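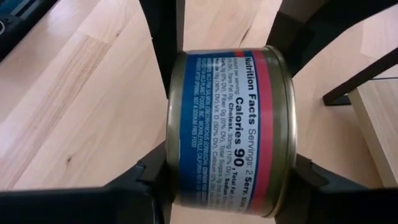 Right, I've been promising a thread on store cupboard suppers since the boat went in for blacking, so let's go! Everything in it gets cooked on two rings in a galley the size of a wardrobe, and most of it starts with a tin.

Pasta first, as it's what I make most. 200 g spaghetti for two hungry people. Soften a sliced onion in far more olive oil than feels decent, slowly, until it's going jammy at the edges. Tin of tuna in, lemon zest, a spoon of capers, a ladle of the pasta water. Done before the kettle's boiled for the washing up.

Please use tuna in oil for that one and save the oil. You can fry the onion in it. I resisted for years and I was an idiot.

Second favourite is white beans. Senan Lenihan moored behind us all last October and taught me his version: beans, garlic, a squashed anchovy, black pepper, then mash half of them with a fork so it goes creamy. On toast. With a fried egg if you've had a long day with the locks.

(He does it with butter. I do it with oil. We've agreed to differ and we're still speaking.)

Somebody asked about storage. Ours all live under the step, on their sides, with the contents written on top in marker pen after The Incident With The Peaches. Keep them off the hull if you can, the damp gets at the rims and you end up with rust.
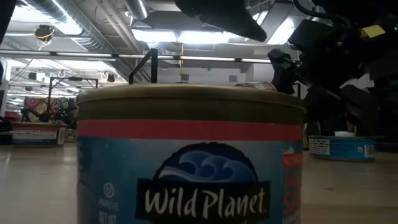

And eat the old ones first! I move everything forward when I restock, which takes me two minutes and has saved so many chickpeas.

Now the one I get most messages about, Buppha Kongkaew's tuna salad. She runs the Thursday lunch table at our marina and it is the best thing I ate all year. Drained fish, lime juice, fish sauce, a pinch of sugar, sliced shallot, loads of mint and coriander, chilli to taste, and ground toasted rice over the top so it's crunchy and nutty.

Toasted rice is so easy: dry pan, low heat, a handful of raw sticky rice, keep it moving till it's deep gold and smells like popcorn. Bash it up in a mortar. It keeps in a jar for weeks and I now put it on everything, including cheese on toast, which Buppha has asked me to stop telling people.

If you buy no-salt fish it works beautifully in this, the fish sauce does all the seasoning for you.

Pudding from a tin? Yes! Pears, drained, fried in butter till they catch, then a splash of the syrup and a bit of ginger. Custard. Silence round the table.

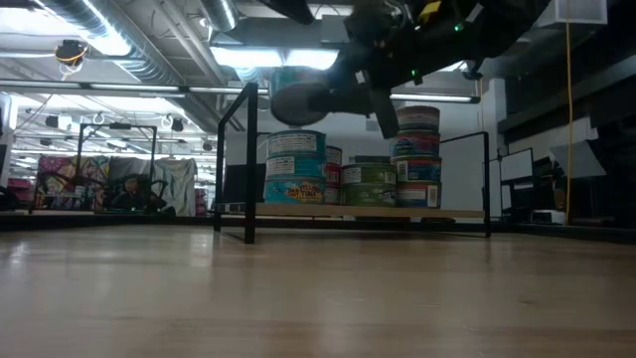 Bimla Chaturvedi
@bimlaafloat · Thursday, 7.40 pm

Back after dinner with the replies, you lot have been brilliant.

Deepak Vishwakarma says sardines, mashed with green chilli, raw onion and coriander, in a toastie. We had it tonight and I'm furious it's taken me this long. Burnt my tongue, no regrets.

Yoga Subramaniam wants to know if you can do a proper curry from tins. You can! Mustard seeds and curry leaves in hot oil, onion, tomatoes, coconut milk, simmer till it thickens, and slide the mackerel in right at the end so it doesn't break up. Tamarind if you've got it.

To everyone asking about the tin opener, it's an old Orkeck one from a car boot sale and I can't find another anywhere. If you see one, shout.

Rice and lentils tomorrow. Bring your pressure cooker questions!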